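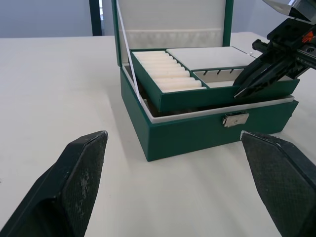 Jewellery box, lift-out tray sits too high
Forum: Storage and Small Repairs
Started March 2020

garside_lane wrote:
I have a green jewellery box with a white lining, the kind with a tray that lifts out and a silver clasp on the front. The tray sits a bit above the rim of the bottom part. When I bring the lid down it meets the tray before the clasp lines up, and I have to press on the lid to get it to catch. It did not do this when I bought it from a shop in Grasgate last June.

Things I have tried so far: taking everything out of the bottom, turning the tray around (worse), and leaving it closed overnight with two cookbooks on top. The cookbooks helped for a day.

Is there a fix, or is this just how they go?

Wikura wrote:
Is the bottom completely empty? A chain lying along the edge is enough to lift one side. Take the tray out, run a finger around the ledge it rests on, and see if the lining has come unstuck anywhere. When the glue lets go the fabric bunches up under the tray.

garside_lane wrote:
Empty, yes. I'll check the ledge tonight.

pegboard wrote:
Some of them are meant to sit proud like that so you can get hold of the tray. My mother's does and it closes fine, but the lid on hers is deeper. Look at the pocket on the inside of the lid too. If you have brooches or anything thick in there it will come down right on the tray.

tinshed44 wrote:
I would trim the tray. Two passes with a sanding block along the bottom edge and it drops right in. Did it to one of mine.

Wikura wrote:
I wouldn't sand anything until you know what the tray is made of. If it's covered board you will go through the covering on the first pass and then it frays. Mine was covered board and I wrecked it doing just that.

tinshed44 wrote:
Mine was wood and it was fine. Check first, sure.

drakura wrote:
Different question about the same sort of box. Do you all keep rings in the rolls? I've got seven rolls in mine and I find the wide bands push them apart, so the thin ones next to them fall over. I gave up and put the wide ones in the flat section at the back.

pegboard wrote:
I leave an empty slot beside any wide band. Costs you some room but they stay upright.

drakura wrote:
I don't have the room. That was the reason for buying the box.

garside_lane wrote:
I only keep thin ones in the rolls. The flat part gets my watch and the bigger earrings. The little slots in front I have never worked out. There are three in a row on the white panel. Hooks for necklaces?

Wikura wrote:
I use mine for drop earrings. Hook goes through the slot and the earring hangs down in the front compartment. Necklaces would be too long and end up in a heap.

pegboard wrote:
Disagree, I hang fine chains there and coil the rest underneath. No tangles as long as you do up the clasp on the chain first.

Wikura wrote:
We will have to differ on that. I spent most of a Sunday with a pin and a drop of baby oil after trying it your way.

garside_lane wrote:
Checked the ledge. The lining had lifted along the back, a strip almost as long as my hand, and it was folded over on itself. I flattened it and put the tray back and the lid comes down better, though I still need to give it a small push at the end. What glue?

Wikura wrote:
Fabric glue, a very thin line, put on with a toothpick. Not super glue. It goes hard and yellow and it will show on white. Leave the tray out and the lid open until the next day. Don't let the lid drop back while you're working, the ribbon that holds it is usually only glued in at the ends.

tinshed44 wrote:
Double-sided tape would do it as well and you could close it right away.

Wikura wrote:
Tape creeps in the summer. It would last until the first hot week.

tinshed44 wrote:
Mine has lasted. My house is cold though.

garside_lane wrote:
Going with the glue. I also took two old brooches out of the lid pocket, and with those gone it latches without the push. The brooches are in a mug on the dresser until I find somewhere else for them.

Views: 1,613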